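2018-06-14

Up early, and not by choice, as the birds have taken to starting before five and I can't sleep through them with the window open, and can't sleep at all with it shut. So I made a pot of tea and decided that today would be the front room, which I have been promising myself ever since we came back from Sornach with sand in everything.

I began with the sofa, as it takes up most of the room and there's no pretending to have tidied if the sofa hasn't been done. I do still love it. We went back and forth for weeks between the Uvell one and a perfectly sensible brown thing at Humphreys, and every time I plump up those mustard cushions I'm glad we weren't sensible. Mum said the yellow would date. Perhaps it will, but so shall I, and in the meantime it makes the room look sunny on a wet afternoon, and we do get a good many of those. The pale grey seats are another matter. They show every crumb and every hair, and the weave holds on to biscuit like nothing I've ever known (it has to be the little brush on the vacuum, the big one just slides over the top and makes you feel you've done something).

Found down the back and along the sides: a pencil, one earring I had given up on, a bus ticket to Ravgate, two hair grips, the instructions for the old kettle, and a quantity of sand. I put the earring straight on the kitchen windowsill with its partner so that I wouldn't lose it a second time between the sofa and the stairs, as I am quite capable of doing.

Then the Christmas things. I had honestly meant to do them in January. The tree and the lights and the breakables all went up into the loft when they should, and I was rather proud of myself, and then the soft things sat in a bag at the bottom of the hall cupboard because I wanted to wash them first. And there they've been ever since, behind the wellingtons, all that red and white, waiting for me in the middle of June. I brought the lot through to the front room to sort out, where the light's better and there's somewhere to spread out.

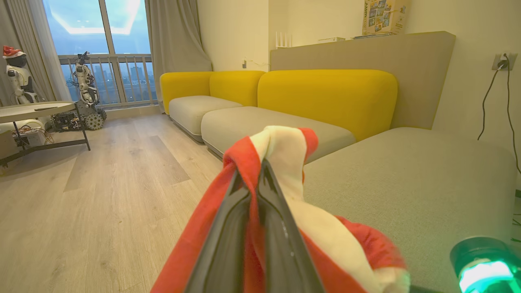 It took me the best part of the morning, mostly because I will stop and look at things. The tablecloth has a wine stain from the year Uncle Peter carved, and I've soaked it and soaked it and now I think I shall just put the bread basket on top as usual. Two of the stockings want new loops. I did those at the table after lunch with the radio on, and very nice it was too, sewing Christmas stockings with the back door open and next door's roses coming over the fence. The fluffy white trimmings I'm less sure about. I don't like to put them through the machine, so I've done a bowl of cool water with a drop of the wool wash and I shall squeeze them out gently and hope.

Marianna Stępień rang while my hands were in the bowl, so she had to be put on the loudspeaker and shouted at. She's coming over on the train with both the girls and wants to know if they can have the sofa to sleep on. Of course they can. The little one can go on the long end, she fits it perfectly, and her sister can have the rest. I told her what I was doing and she laughed so much she had to put the phone down for a moment. She is one to talk, she does her Christmas shopping in November and then hides it so well that she has to buy half of it again.

What I didn't manage was the top, behind the sofa. I can never decide about that ledge. The router has to live there, the upstairs signal is hopeless if you move it, and once you've allowed a router up there everything else thinks it can join in. I got as far as kneeling up on the cushions with a duster and going round the edges. Really I ought to take everything down, wipe it properly and be strict about what goes back. The box could go in the cupboard now there's a gap where the Christmas bag was. I'll ask Tom tonight if there's anything in that pile he still wants, though I know what he'll say, he'll say yes to all of it.

Supper was cold ham and the new potatoes, with far too much mint because it's running riot by the step. We ate late and then sat with the lamp off until it was properly dark, which hardly seems to happen at all this time of year.

Still to do before Marianna and the girls come: spare pillowcases, the ledge, find the big blue blanket, ask for extra milk. And ring the man about the gutter, 26 pounds for a quick look seems steep to me but I did say I'd let him know.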